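Markets > Commentary > Threads

1/ Simville Asset Office has published its quarterly note for clients in the balanced and income portfolios. The main points are set out in this thread. The full note was sent to account holders on Sunday.

2/ The balanced portfolio ended the quarter behind its benchmark. The principal cause was our decision in March to hold 20 percent of assets in cash and short-term notes, at a time when share prices rose quickly. We had expected weaker earnings. Earnings were stronger than we had expected.

3/ Obed Adjei, who chairs the investment desk, has written to clients on this point. "We took a cautious view and it cost our clients part of a good quarter. The reasons for the view were recorded at the time, and clients are entitled to read them." Those reasons are reprinted on page 9 of the note.

4/ The largest single gain came from Moreira, the shipping insurer. We bought the shares after the dividend was cut and sold half of the holding in two stages. The remaining half will be kept while the company rebuilds its reserves.

5/ The largest single loss came from our short position in Viltent. We borrowed and sold the shares in the belief that the company's debts would come due before its new plant was earning money. Lenders agreed to extend the loans, the price rose sharply, and we closed the position.

6/ Several clients have asked whether short positions will continue. They will, within the existing limit. No single short position may be opened without the signatures of two managers, and each one is reviewed every week – a rule that was followed in the case of Viltent.

7/ The desk has begun to reduce the cash holding. Purchases will be made in equal monthly amounts and will not be timed to the news. Clients who would prefer to remain in cash should write to their account manager before the next purchase date.

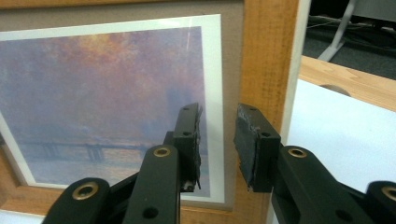

8/ Pirirley bonds. The income portfolio continues to hold the full issue it bought last year. Interest has been paid on schedule. We have read the press reports of a possible sale of the company and have no information beyond them. The terms of the bonds require early repayment if control changes hands.

9/ Fees. The management fee is unchanged. No performance fee will be charged to the balanced portfolio for this quarter, and none can be charged until the earlier high mark of 976 per unit has been passed.

10/ The next client call will last 36 minutes, including questions. Questions may be sent in advance through the client portal. Those received after noon on the day of the call will be answered in writing.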